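Bivier grasp planning: progress report to Pidalex
10/21/24
From Hilkka Jääskeläinen, for Reijo Miettinen

Hello Reijo,

You asked for something shorter than the April report and with less maths in it, so I'll do my best (no promises about the second bit).

Where we are

The big news is that the planner and the gripper controller now talk to each other properly! In April they were still two programs passing files back and forth, and if one of them got ahead of the other the arm would happily set off for a place where the object used to be. Now both read from the same clock and the same list of objects. It took me most of the summer, and I threw away one complete version in July, which hurt a bit, but the one we have is much smaller and I can explain it on a single sheet of paper.

Perception

The segmentation side is better on fruit and veg than I hoped and worse on cloth than I'd like. Anything soft and folded still tends to get split in two, especially if there's a dark band or a seam across it, and then the planner thinks it has two small things to pick up. I've put in a merge step that looks at colour and height together. It helps, but it also once glued two blue things into one, so it's switched off by default until I trust it.

Drinks are the other headache. A dark bottle gives us a nice clean outline and hopeless depth, with holes right through the middle of it. For now we fill the holes from the outline and pretend the bottle is a cylinder. Laitinen's people have suggested a proper shape-completion model and I'd like to try it, but not before the next milestone.

Planning

We ran 504 planned picks on the bench this period. Of those, 306 went through with no help at all. Another 33 were stopped by the software itself when the planned path came too close to a neighbouring object, and I'm counting those as good behaviour even though they don't look good in a table. The rest are failures, and I've been through every log. Most come down to the approach angle: the planner likes to come straight down, even when a slightly tilted approach would leave more room for the fingers.

So the tilt is what I'm working on now. The search tries the vertical approach first and, if the score is poor, fans out a few degrees at a time. It's slower (you can feel the pause) and I've capped it at 3,000 candidate grasps per object so that it can't sit there thinking for ever. I suspect the cap can come down a good deal once the scoring is better.

Round things that roll have their own little routine now. The controller closes the fingers more slowly and checks the width halfway. If the width isn't changing the way it should, it opens again and asks for a fresh plan. I'm rather fond of this one, it's about forty lines of code and I wrote it on a train.

Tooling

We've moved the logs over to Atico, which means you can open any run in a browser without asking me to send you a folder. You should already have a login. Tell me if the replay view is sluggish at your end, it was for me until I turned the point clouds off.

Money and time

We're on budget. The replay work came in under and the controller rewrite went over, and they cancel out near enough. I'd like to move the cloth work back by one milestone and bring the tilted approach forward, if you're happy with that. It doesn't change the total.

What I need from you is a yes or no on that swap, and a decision on whether Laitinen can see the raw logs. They've asked me twice now and I've been vague.

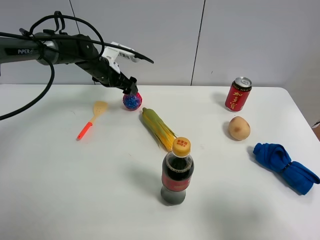 If the swap is fine by you, I'll redo the milestone table and send it over with the timesheets.

Hilkka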